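Vistero Home Help
Kitchen and Table
Posted in May by Tegan Tomoana

Brown paper on a big table for sorting kitchen things: how to keep it flat?

Tegan Tomoana

Hello to all. I have a wide table which I use for many different works. Two times in the year I bring the kitchen things to this table, I clean them, I put oil on the wooden and bamboo ones, and I decide what stays and what goes to my sister. The table top is pale and it takes every mark, so last year I began to cover it with brown paper from a roll.

I like the paper very much, but I have three problems with it and I hope that somebody can help.

First, the paper wants to roll back. I cut it in the evening, in the morning it is still curling at both ends, and small things such as spoons travel to the middle.

Second, when I put oil on the cutting board, the oil goes through the paper and I find a dark ring on the table. I was able to remove it one time with dish soap, but the second time a shadow remained.

Third, I have used a shiny paper from the shop Gurau and a dull one which a neighbor gave me, and they behave differently. The shiny one lets the board slide when I rub it. The dull one holds better but seems to drink everything. Which of them is the correct one for this work?

I do not want a plastic cloth. I had one, it smelled, and it stuck to the table in summer. The roll that I have now is 33 inches wide and the table is wider than this, so please tell me also if I should place two strips and how to join them.

Thank you for your patience with my English.

Necati Ağca

Good evening Tegan. I do the same work at home and before that I did it for many years in the back of a shop where we prepared wooden kitchenware for sale, so I will write it in order. I prefer the dull (matte) paper. A board stays in its place on it, and it does not throw the light of the lamp into your eyes when you are looking for scratches. That it drinks is true, but we can solve this with a second sheet.

1. Cut the paper the day before. Cut it longer than the table, one hand more at each end. Roll it in the opposite direction, tight, with the outside now inside, and put two rubber bands on it. Leave it 20 minutes if the paper is thin. If it is thick like the Leltska roll that I buy, leave it during the night.

2. Wipe the table and let it dry completely. If there is a little water under the paper, it will make a wave there, and the wave does not go away until you change the paper.

3. Put the paper with the curl looking down. Many people put it with the curl looking up and then they fight with the ends all day. When the ends want to go down, the edge of the table helps you.

4. For two strips, let the one that is farther from you lie under the one that is nearer, with an overlap as wide as your palm. In this way your sleeve and your cloth pass over the joint when you pull toward yourself, and they do not lift it. Put the tape below the table edge, where the paper folds over. I do not put tape on top, for the oil makes it free and then it sticks to the handles. Use paper tape, it comes away easily from a varnished table.

5. Give the heavy flat pieces a place at the sides. In my case the bamboo cutting board goes at the left, and it lies flat on the paper. I am left-handed and I begin with the board always. The other kitchen pieces can be spread over the surface with some distance between them, so you are able to take one without touching its neighbor.
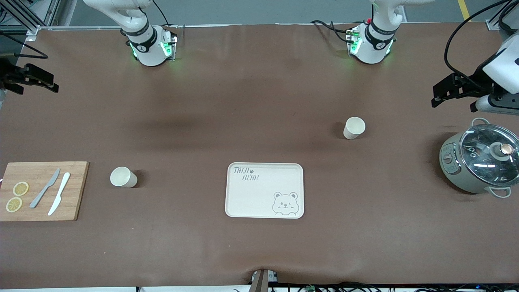 6. Now the oil. Before you open the bottle, put a second sheet under the board only. An old baking paper is good, also a piece of a paper bag folded two times. It must be larger than the board on every side. Put a small quantity of oil on the cloth and not on the board, rub along the lines of the bamboo, wait 15 minutes, and wipe what remains. If you must wipe very much, you have used too much oil, and it is this extra oil which goes down to your table.

7. Stand the board on its long side to rest. If it lies flat with fresh oil, the lower face does not receive air. I lean it on the wall at the end of the table with a folded towel below it.

8. When you finish, fold the paper from the edges to the middle so that the crumbs stay inside. Clean parts can be cut and kept for the next time. I do not put an oily paper in the recycling, and in my town it is not permitted.

For the shadow that you have already, I would try a paste of baking soda and a little water, left until it is dry, then removed with a soft cloth. Try first in a corner. If the varnish is open at this place, the oil is in the wood and you will have to sand, and I cannot say more without knowing what table it is.

Aksoy

i use the shiny one and just put a damp dishcloth under the board so it doesnt slide. Works fine, 95 cents for the cloth. For the curl I put the heavy pans on the corners and go to drink a tea.

Tegan Tomoana

Thank you both. Necati, I made the opposite rolling during the night and in the morning the paper was lying almost completely flat, only one corner was a little up and I put tape on it under the edge as you wrote. I had always placed the curl up, so this was my error.

I have one more question on your number 6. Is the baking paper not too slippery below the board? I am afraid that we come back to the problem of the shiny paper.

Aksoy, with a damp cloth I am worried for the brown paper, it becomes soft and tears when I move the board. Maybe on the shiny one it is not so.

Necati Ağca

You are right that baking paper slides, if it is new. I crumple it in my hands and open it again, and then it holds much better. The folded bag holds without doing anything, so if you have one, take the bag.

And please hang the oily cloths open in the air, outside if possible, until they are hard. Do not leave them in a ball in the bin. With the mineral oil there is less danger, but walnut oil and linseed oil can become hot by themselves.

Last updated: May

Contact the moderators | © Vistero Home Help | Back to top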